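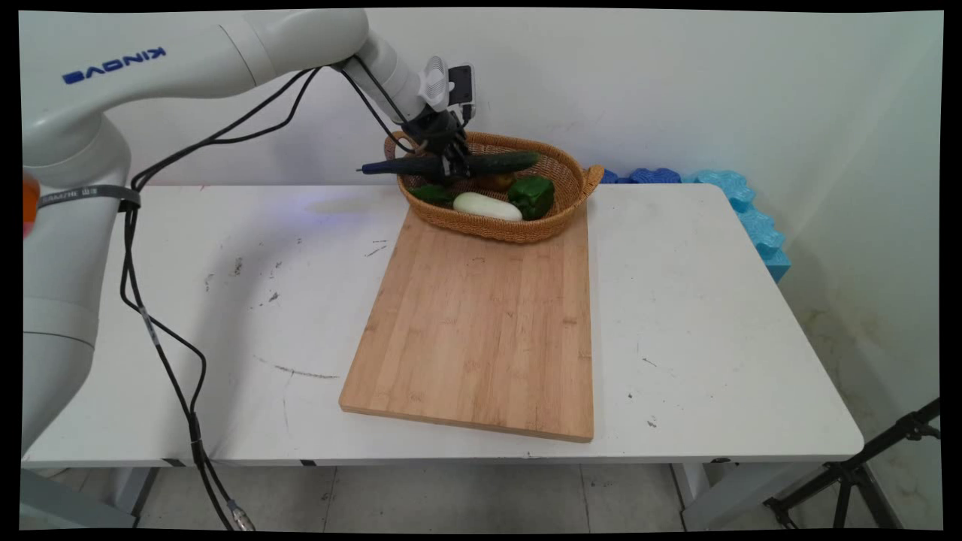 Section 4: Setting up the scoreboard and shot clocks

This section covers the first set-up of the Vallenden court scoreboard, the two shot clocks and the scorer's table console. It assumes the display has been fixed to the wall and connected to the mains as set out in Section 3. Allow an hour before the first game.

4.1 Before you start

Check that the following are to hand:

Console with power supply
Two shot clock units with brackets
Horn unit
Signal cable, 70 m, on its reel
Set-up card with the four-digit hall code

CAUTION: Switch off the display at the wall before plugging in or removing the signal cable. The socket can be damaged if this is done with the power on.

4.2 Connecting the console

1. Place the console on the scorer's table with the screen facing away from the court.
2. Run the signal cable from the display to the table. Keep it behind the team benches and tape it down wherever people will cross it.
3. Push the plug into the socket marked DISPLAY until it clicks.
4. Connect the horn unit to the socket marked HORN.
5. Plug in the console power supply, then switch on the display at the wall.
6. Hold the green button on the console for three seconds. The display shows all eights, then goes to 00:00.

If any part of a digit stays dark during the test, note which one and see Section 9. You can carry on with the set-up.

Note: Consoles supplied before 04/05/2021 have a grey button in place of the green one. It does the same job.

4.3 Pairing the shot clocks

Each shot clock has its own radio link to the console. Pair them one at a time.

1. Fit one shot clock above each backboard using the Neklow bracket. Tighten both wing bolts by hand, then a quarter turn with the spanner.
2. On the console, choose MENU, then CLOCKS, then PAIR.
3. Enter the hall code from the set-up card. The code set at the factory is 3000.
4. Press and hold the button under the first shot clock until it shows a dash.
5. Wait for the console to show CLOCK A OK.
6. Repeat steps 4 and 5 for the second shot clock. The console shows CLOCK B OK.

If you have two courts side by side, change the hall code on one of them before pairing. Two courts on the same code will start and stop each other's clocks.

CAUTION: Do not stand on the backboard frame to reach the button. Use a platform or lower the basket.

4.4 Setting the game rules

1. Choose MENU, then RULES.
2. Pick a ready-made set (Senior, Junior or Mini) or choose OWN.
3. For OWN, enter the length of each period, the length of overtime, the number of time-outs and the team foul limit.
4. Set the shot clock to 24 and the offensive rebound reset to 14, unless your league uses other values.
5. Press SAVE.

The rules stay in memory when the power is off. The memory battery fitted at the factory should be replaced during 2027, whether or not a warning has appeared.

4.5 Team names

The display holds up to 11 letters for each team. Longer names are cut at the end, so CURUMBRIDGE fits but CURUMBRIDGE B does not. Shorten the name yourself if two teams from the same club are playing.

4.6 Final check

1. Start the game clock and let it run for one minute.
2. Stop it. Both shot clocks must stop at the same moment.
3. Reset the shot clocks and let them run down to zero. The horn sounds and the light strips come on.
4. Add a point and a foul to each team, then take them off again.
5. Press NEW GAME and confirm.

If one shot clock lags behind or drops out, choose MENU, CLOCKS, CHANNEL and move to the next channel. Wireless microphones are a common cause. For faults not covered in Section 9, contact Fashola Court Services and quote fault line 880.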